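Brustanell Folk Song Index

README, last revised Aug 2, 2020

Welcome, and thank you for stopping by! Brustanell is a plain index of folk song texts, put together from handwritten songbooks that people have been kind enough to lend or copy for us over the years. It holds 3,576 entries from 126 songbooks, and it grows a little whenever somebody clears out an attic.

What you get

One file, songs.csv, in UTF-8. Each row is one song as it stands in one book, so a popular ballad may turn up many times over, often with a different ending. The columns are book_id, page, title, first_line, refrain, language and notes. If a title is in square brackets, the book gave none and we borrowed the first line.

Spelling

We kept the spelling of the books, even where it wanders within a single verse. Hilkka Laaksonen went through all the refrains a second time in July and fixed our own typing slips, bless her, but left the old writers' slips alone.

Known gaps

Tunes are not included. Book 7 has water damage and many of its first lines are partial – these end in three dots.

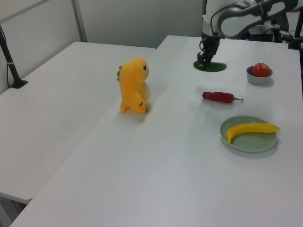
Dates are the other sore spot. Most books carry a year on the cover at best, and a songbook might be filled in over half a lifetime, so please treat the year in the notes column as a starting point.

Using it

You're welcome to copy, sort and share the index for any purpose, and a mention of Brustanell is always nice. Corrections go to Rozália Pálfi or Gayan Patwary – please include the book_id and page.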